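Home Forums Books Reviews New Posts Search

Thread: Short story collections, do you read them in order?

womleyreader wrote:
I'm halfway through The Zustcombe Stories by Benvinda Valente and I've been skipping around. A friend told me I'm ruining it. There are 20 stories and the longest runs up to 6 pages, so I pick whatever fits my lunch break. Does the order matter with this one?

L. Carvalho wrote:
It matters. The ferry pilot in story 5 is the boy from story 2, and you won't catch that if you read them backward. I read it straight through in August and liked it a lot more than her novel.

hitenano wrote:
I don't agree. I read the last one first and still followed everything. The ferry pilot thing is a nice touch but each story stands on its own. The weak ones are weak in any order. "Salt Ledger" goes nowhere.

L. Carvalho wrote:
"Salt Ledger" is the best thing in the book. Read it again after the one about the well.

hitenano wrote:
I did. Still nothing happens.

womleyreader wrote:
I haven't gotten to either of those. No spoilers please. I'm going to start over from the first page on Saturday and see if it changes my mind about the ones I've read. My copy is the Azevedo paperback, and the contents page doesn't match the order people list online.

Arnaldo P wrote:
The paperback moved two stories. The hardcover has the well story near the front. I'd go with the hardcover order if your library has it. The editing is cleaner too. My paperback had a paragraph printed twice in "The Lamp Tax."

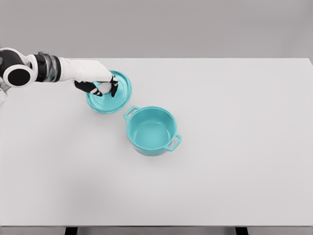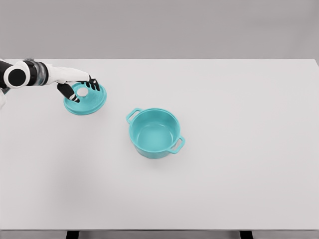

Teal lid in both.

Benedicta Gbeho wrote:
I have the same paperback and the repeated paragraph is in mine as well. I'd stay with the paperback order though. Valente says in the afterword that she made the change herself, and the well story works better late, once you know the family.

hitenano wrote:
Then she should have moved "Salt Ledger" out completely.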